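Household Skills for Independent Living
Handout 7: Washing up, draining and putting away

Welcome back, everyone, and thanks for getting the last lot of worksheets in. This handout goes with the kitchen session, and I've written it out more fully than usual because a few of you asked for something you could stick on the fridge and read properly later. It's long, I know. Put the kettle on first.

Before you run the tap

Most of the trouble people have with washing up starts before any water is involved. You come in after tea, there's a heap in the sink, and you turn the hot tap on over the top of it all. Then the glasses are underneath the frying pan and you can't see the knives. So take everything out and stand it on the bench or the table, scrape the plates into the bin or the compost, and put like with like: glasses together, mugs together, plates in a pile, pans at the far end. It takes a minute or two and you'll feel much calmer for it.

Clear the draining side as well. If the rack is still full of yesterday's plates, put them away first. Kamil Beneš, who took this unit before me at the Trenstead centre, used to write "empty the rack" at the top of the whiteboard every single session, and I've kept up the habit.

The order of the wash

Glasses go first, in clean hot water with a small squirt of detergent. Then cutlery, then mugs and cups, then plates and bowls, and pans at the very end. Change the water when it goes grey or when the bubbles have gone flat, even if you've only done half the load. Wear gloves if the heat bothers your hands.

Mugs want a bit of attention around the rim and on the inside of the handle, where tea likes to settle. If yours have gone brown inside, a spoonful of bicarb and a damp cloth will bring most of it off. Plates are easy, but do the backs too! A greasy back goes straight onto the plate below it in the cupboard and you've got two to wash.

Frying pans depend on what they're made of, so find out before you scrub. Non-stick ones need a soft sponge and nothing scratchy. Cast iron is a different animal and we'll come to it with Trevor Gill next time, as he's very fond of his and has promised to bring it in. Let any pan cool down before it goes in the water. A hot pan in a cold sink can warp, and after that it never sits flat on the stove again.

Draining

Stand plates up on their edges in the rack with a gap between each one, so the air can get round both sides. If you pack them tight they'll still be damp at bedtime. Big plates at the back and small ones at the front is my own preference, but suit yourself. Mugs can drain upside down on a folded tea towel, or on a wire rack if you have one, and once the drips have stopped they can go on the tree.

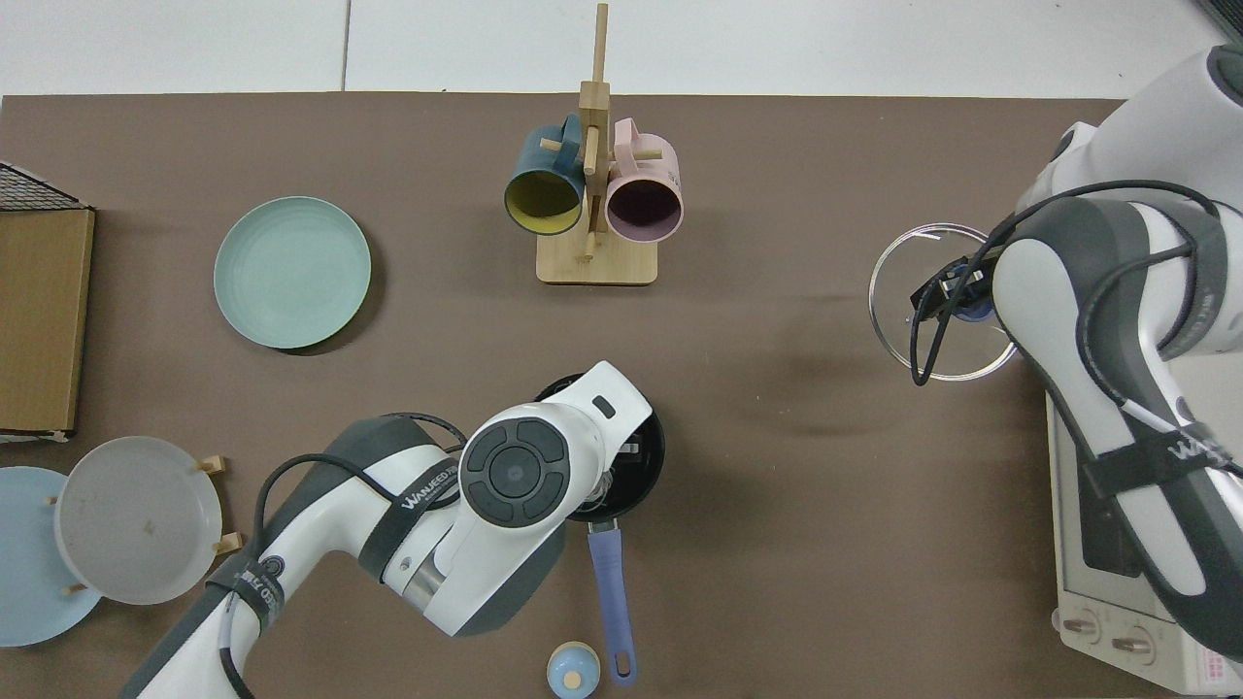 I'm a great believer in the mug tree, as those of you who have sat through my other sessions will know. It takes up very little room, it keeps the mugs off the shelf where you need space for bowls, and you can reach one without shifting three others. Hang each mug by its handle and fill opposite sides as you go. Put all the heavy ones on one side and the whole thing may lean or tip, particularly if the base is small.

Pans are best dried by hand with a towel and put away straight off. If you stack them, lay a bit of paper towel or an old cloth between each one to save the surface. Handles with a hole in the end can go on a hook, if your landlord will let you put one up (ask first, please).

For your notebook

Have a look at your own kitchen before we meet again and write a few lines on where things drain and where they live. Is the mug spot near the kettle? Do you have to lift one thing to get at another? Move one item to a better place, leave it there until the next session and let us know how you got on.

Spare copies of this handout are in the blue folder by the door.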